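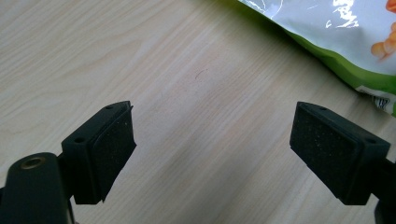 Call for Readers and Discussion Participants: Lent Study on the Books of Samuel and Kings

Todholm Chapel Study Center is seeking participants for a structured reading program on the rise and division of the Israelite monarchy, to run through Lent. The program covers selected chapters from 1 Samuel, 2 Samuel and 1 Kings. Participants read assigned passages at home, submit short written responses, and attend a weekly discussion session in the Kaleck Room.

Two kinds of place are offered. Reader places are open to any adult who can commit to the full program. Session leader places are open to adults who have led a Bible study, Sunday school class or comparable discussion group for at least one full season. Both are unpaid. Applications for both close at the end of January, and the first session is held in February.

Background

The center has run a Lent study for several years, normally on one of the Gospels. Responses to last year's closing survey asked for an Old Testament text and for more time on the text itself, with fewer talks. The present program was designed on that basis. There are no lectures. A printed introduction of 30 pages is supplied to every participant before the first session and takes the place of an opening talk.

The working question of the program is why Israel asks for a king in 1 Samuel 8, and how the later narrative judges that request. The text does not give a single answer. Samuel objects, God grants the request while calling it a rejection, and the same books go on to present David's line as the bearer of a promise. Participants will be asked to follow these strands separately before attempting to join them.

Program content

The program has 8 sessions. Each session covers one unit of text:

1. The request for a king (1 Samuel 8 and 12)
2. Saul's anointing and rejection (1 Samuel 9 to 10, and 15)
3. David at court and in the wilderness (selections from 1 Samuel 16 to 26)
4. The covenant with David (2 Samuel 7)
5. Bathsheba, Uriah and Nathan (2 Samuel 11 to 12)
6. Absalom (selections from 2 Samuel 13 to 19)
7. Solomon's prayer and Solomon's decline (1 Kings 3, 8 and 11)
8. The division of the kingdom (1 Kings 12)

Deuteronomy 17:14–20, the law of the king, is read aloud at the start of sessions 1, 5 and 7. Psalm 51 is read at the end of session 5. No other liturgical material is included, and sessions open and close with a brief silence. Participants who want a service may attend evening prayer in the chapel, which follows each session and is optional.

Session 5 deals with sexual coercion and killing. Session 6 includes the rape of Tamar in 2 Samuel 13. These passages are read in full. Any participant may be absent from either session without giving a reason, and the absence does not count toward the attendance limit given below.

Text and translation

Any complete modern English translation is acceptable. Paraphrases may be used for comparison but not as the main text, as several of the questions depend on repeated words that paraphrases tend to smooth out. The verb "take" in 1 Samuel 8:11–17 is one case. Participants without a suitable Bible may borrow one from the center for the length of the program.

No knowledge of Hebrew is needed. Where a question turns on a Hebrew word, the study sheet gives the word in transliteration with a short gloss and a list of its other uses in the assigned chapters.

What readers are asked to do

Readers are expected to:

– read the assigned passage twice before each session, once without notes;
– complete the study sheet and return it the evening before the session, on paper or by email;
– attend in person, arriving in time for a 7 p.m. start;
– take one turn at reading aloud during the program, unless excused on application.

The weekly workload is 3 hours, including the session. Readers who miss more than two sessions, other than those exempted above, will be asked to withdraw so that the small groups remain workable.

What session leaders are asked to do

There are 4 session leader places. Each leader is assigned one small group and stays with it for the whole program. Leaders keep discussion on the assigned text, record open questions for the next session, and see that no single member takes up most of the time. They do not teach, and they are not expected to settle disputed points.

Leaders attend a preparation meeting in the Panagiotou Library before the first session and a review meeting after the last. They also read the returned study sheets for their own group. An extra hour per week should be allowed for this.

Previous leaders have found that the most frequent difficulty is harmonizing. A group meets a tension in the text – God regrets making Saul king in 1 Samuel 15:11, while Samuel states in 15:29 that God does not change his mind – and moves quickly to resolve it. Leaders should be prepared to hold the two verses open for the length of a discussion. 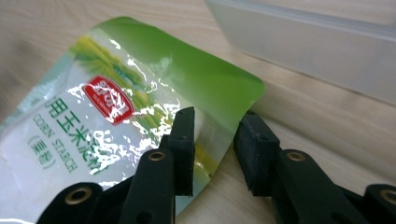 Eligibility

Applicants must be 18 or older. Church membership is not required, and applicants of any denomination, another faith or none are eligible. The center is a Christian body and the program is held on church premises, but participants are not asked to make any statement of belief. Discussion is of the text and its interpretation. Attempts to recruit other participants to a congregation or cause are not permitted in sessions.

Clergy may apply as readers. They are asked not to apply as session leaders, as experience shows that groups tend to defer to them.

Costs and access

The program is free. The printed introduction and study sheets are supplied without charge under the Brellico Fund, which supports adult religious education at the center. Travel costs are not covered.

The Kaleck Room is on the ground floor and has step-free access from the parking lot. A hearing loop is fitted. Large-print study sheets are available if requested on the application form. The Panagiotou Library is on the upper floor and is reached by stairs only; the leaders' meetings will be moved downstairs if any leader needs this.

How to apply

Application forms are available from the center office and at the back of the chapel. The form asks for contact details, the kind of place sought, any access needs, and a statement of no more than one page. Reader applicants should state what they hope to study and why this text interests them. Leader applicants should describe one discussion they led that went badly, and what they changed afterward.

Reader places are allotted in order of receipt. Leader places are filled after a short conversation by phone. All applicants will be told the result before the first session. Unsuccessful leader applicants will be offered a reader place if one remains.

Responses and records

Study sheets are read by the group leader only and returned at the last session. No recordings are made. A written summary of the open questions, without names, will be kept in the library and may be used in planning later programs.

Questions about the program should be sent to the Todholm Chapel Study Center office, marked "Lent Study."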